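Pay for the Hands

Two years ago I would have told you that the slow part of robotics was the robot. I was writing software for warehouse arms at Oltmanns then, and most of us thought of the training examples as something you ordered in, like cardboard. Somebody did the task, somebody sent the files, and we got on with the interesting work.

I have changed my mind, mostly from doing the job myself. Last August I spent three weeks recording demonstrations for a tidying project called Nallside. The work was simple to describe. You pick things up, you put them where they go, and you do it again. I did 568 of these before my part was over. Valentin Reisinger, who ran the schedule, asked for 800.

My view is that the people who do this work are underpaid and badly listened to, and that the robots are worse for it.

Start with remote control, which is how I did my first week. You sit with a controller in each hand and watch a screen, and an arm across the room copies you a moment later. You can't feel anything. When I took hold of a sock I had no idea if I had one layer of cloth or the sock and the sheet under it, so I gripped hard every time. A robot trained on my files would have learned to grip hard every time too. It would have learned my nerves along with the task.

Working by hand is better. You hold the gripper itself and squeeze it shut, and some of the feel of the object comes back through the handle. You can do it in a real home with no arm bolted to a table. By the third day I had stopped thinking about my fingers. I was also faster, and the people I worked for liked that more than I think they should have.

Speed is what gets counted. Bralo, the contractor that handled our pay, had a fixed rate per accepted recording. A person paid that way picks the easy object first, sets it down in the easy spot, and throws out any attempt that goes a little wrong. I know because I did it. The fumbles went in the trash, and the fumbles were the useful part. A slipped grip followed by a good recovery shows a machine what to do on a bad day. A clean pickup from a bare table shows it very little.

Clutter matters for the same reason. Homes have soft toys in them, and crinkly wrappers, and boxes whose sides give when you lean on them. Cundetti, the lab that bought the finished set, first asked for rigid objects on a plain surface so the results would be easy to compare. I understand why. I also think you get a robot that can tidy a plain surface.

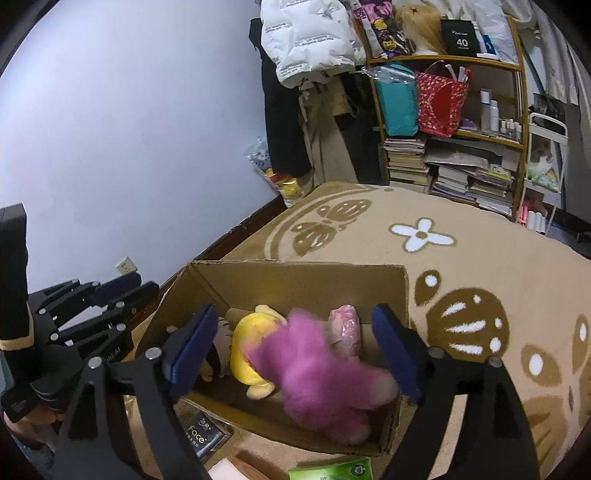 Mathis Brunet, who did more recordings than I did, kept a notebook of what was hard. Plush was on the first page. It folds, it hides whatever is under it, and you have to decide whether to go for the body or a limb. He had a way of coming in low and closing slowly that beat anything I tried. The notebook was never asked for. The 500 recordings he made in his last month were, and they went off with no notes attached.

I would change two things. Pay by the hour, so there is no reason to avoid the hard cases or hide the misses. And have the engineers record for a full week before they write the instructions — a whole week, long enough to get bored and start cutting corners, so they know which corners get cut.

Some of my old coworkers say this will sort itself out once there is enough data, and that bad habits average away. They may be right about random mistakes. Habits that come from the pay sheet are shared by everyone on the pay sheet, and adding more people only gives you more of the same.

Brunet is back at it this summer on another project. He tells me the rate per recording has gone down.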